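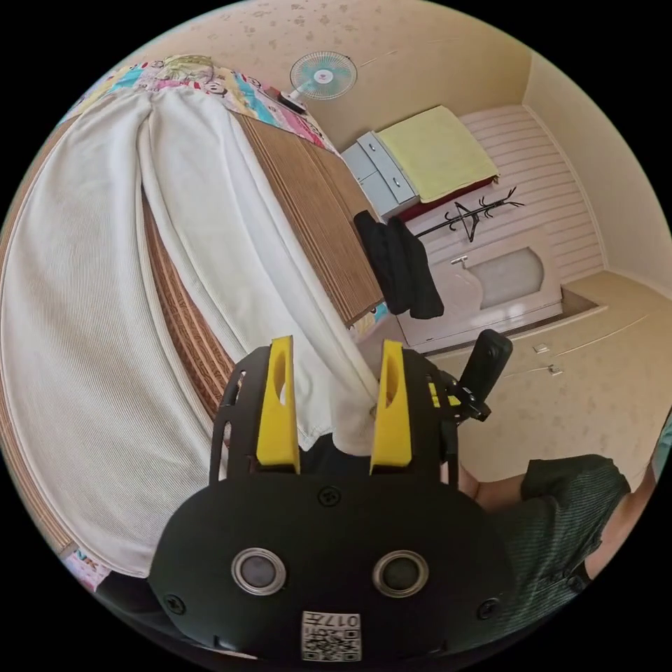 White ribbed cloth on the bed with the brown woven mat.

Brenitz House residents' meeting: minutes

Held on Saturday at 10 a.m. in the ground floor sitting room. Vojtěch Říha in the chair. Minutes of the April meeting were read and agreed.

1. Bedding and linen

The linen list was gone through. There are 146 sheets and 181 towels in the cupboards. It was agreed to keep all the towels and to order no more before winter.

Several people asked for the folding to be done the same way on every floor. The meeting agreed the following:
- White towels and cloths to be folded on the bed, on top of the mat, and not on the floor.
- Large pieces to be folded lengthwise first.
- Cartoon-print blankets and quilts to be pushed to the far side of the bed while folding is going on.

Mats stay on the beds until the weather turns. Anyone who would like theirs taken off sooner should tell the chair.
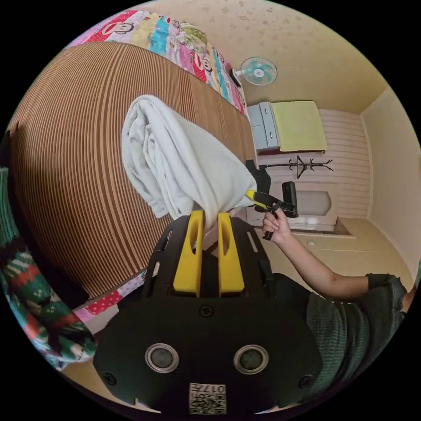
2. Laundry contract

Two quotes were received for the heavy washing. Grenico asked 325 a month with collection. Murín was cheaper but wants everything brought to the shop. After some discussion Grenico was preferred, 3 votes against. Vojtěch Říha to write to both firms.

It was asked whether quilts and knitted blankets are covered by the price. The quote does not say. To be checked before signing.

3. Washing powder

Zultirness has been used since the winter. Two residents find the smell too strong. Left as it is until the present stock is finished, then to be looked at again.

4. Any other business

The key to the second floor linen cupboard is still missing. A new one will be cut.

The meeting closed at 11.20 a.m.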